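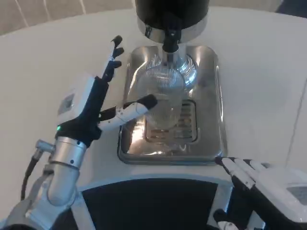
Saturday, kitchen corner

Drip tray again. Lifted the grate at 8 and found what I can only call sediment. Rinsed, dried, put back with the slots at the front. Gudrun says it goes in either way round. It does, if you enjoy the rattle.

Dispensed 106 ml into the ribbed glass on the short setting, three times running, then 5 ml less on the fourth for reasons of its own. Malte blames the scale. The scale and I have known each other longer than Malte and I have.

Glass goes directly under the nozzle, please – a finger's width to the left and the tray gets the first mouthful. The tray shows every splash and every fingerprint, so we will know.

Polished the chrome collar with the soft cloth. The yellow sponge is for the sink and has been for the sink since December, Anatole.

To do: descaler, Ute has the key to the cupboard. More glasses.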